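Padeo grip add-on, used with our humanoid – 3 stars

We bought the Padeo software from Linitz in January to make our robot hold small bottles more gently. The setup took two evenings and the manual is clear. For 199 cycles I had no complaint.

Then came the fault. After a stop command the left hand stayed closed, and the screen said "released". For me this is a safety matter – a person who believes the screen will put the fingers near.

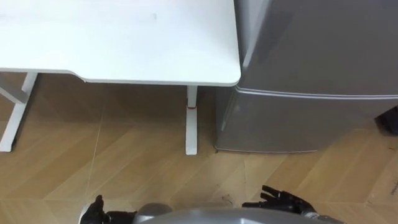
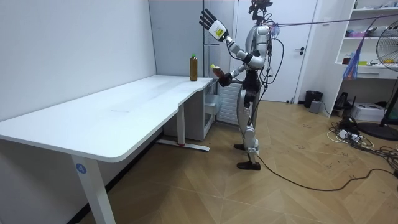 The robot by the white desk; in the second picture the left hand has a small brown bottle.

Support answered in 3 days and sent a patch. It is better now, but the log still shows the wrong state sometimes. I keep the tether on and I cut the power before I touch the hand. I would buy it again only for slow work, with glass kept away.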